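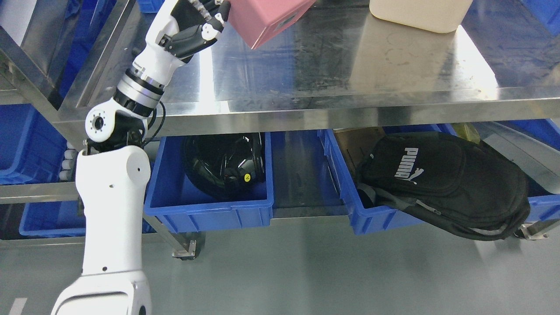 Steel shelving unit with blue plastic bins on the lower level, helmet on the left, backpack on the right.

Wilten two-level steel shelving unit, reviewed Oct 12, 2025

I bought the Wilten to replace a particleboard rack that had started to sag in the middle. Setup took me 21 minutes with the wrench in the package. The instructions are one sheet of drawings, and the only step I had to redo was leveling the feet.

The upper shelf is polished stainless steel with a folded lip along the front. Boxes and containers slide across it easily, and the lip gives you something solid to grab when you need to shift the unit. It does not sag under anything I have put on it.

The polish is my main complaint. Smudges show up quickly and you get a strong glare band across the middle under overhead light. A damp cloth followed by a dry one takes care of the marks for a day or two. If that would bother you, Skikmont sells a brushed version of much the same thing for a little more.

The lower level is where I keep the bulky stuff. Blue plastic bins fit side by side, and a helmet goes into one with no trouble. The Puma backpack is a tighter match. With cardboard in the same bin, it drapes over the front and the straps hang down. A deeper bin would fix that, but then you lose clearance under the shelf.

Bins are not included, and the product page could be clearer on that point. Mine came separately and took 8 days to arrive.

Good: stiff upper shelf, quick assembly, useful front lip.
Bad: shows smudges, reflects a lot of light, bins cost extra.

Rating: 4 out of 5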